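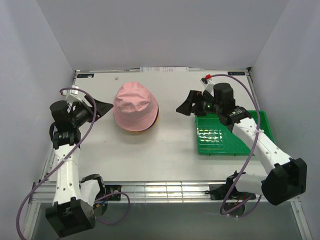
The Vieira bucket hat in pink, crown up, brim down.

NATBY BRINGS BACK THE BUCKET HAT, WHETHER JAMTHORPE ASKED FOR IT OR NOT

Jamthorpe, June 2018

Natby, the Jamthorpe hat maker best known for flat caps and a brief, expensive adventure in berets, is pleased to announce the Vieira, a stitched bucket hat for adults who have given up pretending that they tan. It goes on sale this month in the Jamthorpe shop and by post, alongside the Tirkari, a wire stand made to keep a pile of hats from becoming a heap of hats.

The Vieira comes in 6 colours: pink, royal blue, dark red, light grey, yellow and a bottle green that the workshop likes more than the sales desk does. The first batch is 900 hats, split evenly between the colours over the objections of the sales desk.

"Every customer we spoke to said they would like something plain in navy," said Jucélia Toledo, who founded Natby and still cuts the patterns. "We listened very carefully and then I ordered the pink cloth."

Ms Toledo began work on the hat in February, a month in which Jamthorpe saw very little of the sun and several members of staff questioned the timing. Her starting point was a fishing hat belonging to her uncle, which had survived two decades of rivers and one washing machine. The family would not lend it out, so it was measured at Sunday lunch while he was wearing it.
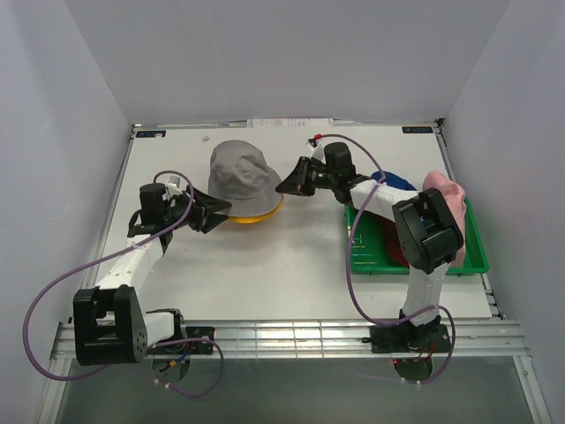
A bucket hat has one job in the shop and another in the bottom of a bag, and most are designed for the first. Natby went the other way. The Vieira has a soft crown with no stiffening, and it is meant to be folded, sat on, left in the car and generally treated the way hats are treated by people on holiday. The grey one shows what to expect: some creasing in the crown, a slight dent, and a brim that goes on flaring downwards regardless. Customers who prefer a smooth crown may push the dent out with a thumb. It will be back by teatime.

The brim is where the money went. It is sewn round in close parallel rows that follow its curve, a slow business for whoever is at the machine and the cause of some language in the workshop. An early version had far fewer rows and gave up in a light breeze on Jamthorpe seafront, folding itself over the wearer's eyes outside the chip shop. The wearer was Ms Toledo. More rows were added the next morning.

The hats nest one inside another, crowns tucked together, so that a whole household's worth takes up hardly more room than one. Natby had not planned this and intends to take full credit for it. It did leave the question of where to put the pile, and the answer was the Tirkari (stock number 2071), a yellow wire stand with a round ring and a straight bar across the middle.
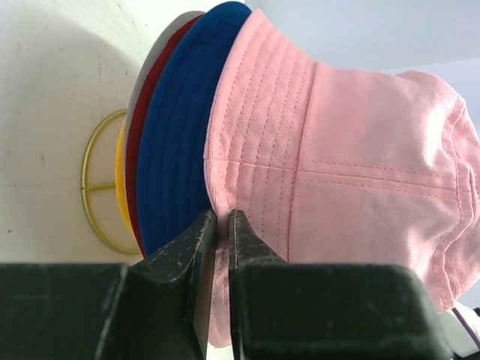
Stacking them in different colours also means that the edge of each brim shows behind the next, so the hat you want can be found without taking the lot apart. It will usually be the one at the back. Natby's advice is to put the most cheerful colour on top and leave the sensible one for emergencies, such as job interviews held on beaches.

"People ask me which colour suits them," said Ms Toledo. "It's a bucket hat. You have to meet it halfway. After that I would say yellow, but I say yellow to everybody."

The Vieira is made in small, medium and large. Anyone between sizes should take the larger, particularly if they have hair. It can be washed by hand in cool water and dried over an upturned mixing bowl. Natby does not recommend the tumble dryer and has a drawer of very small hats to support its position.

Postage is £3 however many hats are in the parcel, an arrangement the sales desk would like it known was not their idea. The Tirkari is sold separately. Shops wishing to stock either should write to the Jamthorpe workshop and ask for the trade list, which includes the bottle green at no extra charge and with some encouragement.

Notes to editors

Natby makes caps and hats in Jamthorpe. Sample hats are available for review in all colours. We would like them back, though we have sent out samples before and know how this goes.

Jucélia Toledo is available for interview on weekday afternoons. She will not discuss the berets.

ENDS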